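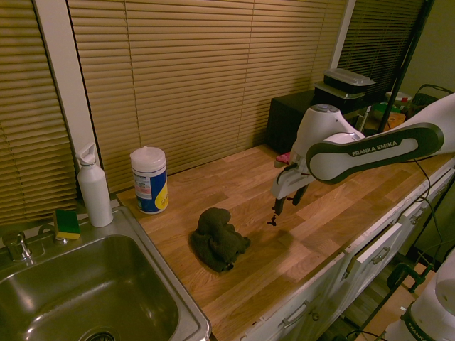
April 2, 2022

Spent most of the morning on the counter wiping rules. Lakshmi Krishnan wants the draft back by Monday and section 8 was still half notes from March.

The old text said the arm "should be clear" before anyone reaches over the counter. I changed it to must, and put in that the person at the stop button says "clear" out loud. Sulport does it that way and their wording is shorter than ours. Also moved the rule about cables to the front. People skip it when it sits on page 11.

Still no agreement on the cloth. Panicker's sheet lets it stay on the counter between runs, ours says it goes back to one marked spot. I left ours in. Two runs can't be compared if the cloth starts wherever the last one ended.

Fingertips are the other gap. We have a rule for wiping down the gripper housing and none for the tips, and the tips are what touch the wood.

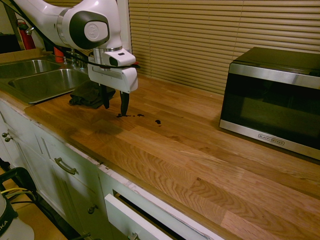 To do

Write the fingertip rule. Check before every run, not once a day.

Add drawers to the start checklist. All shut before the arm is powered.

Ask Stilier which cleaners are safe on the finger pads.

Renumber from section 8 on.

Lunch at two. Rain all afternoon.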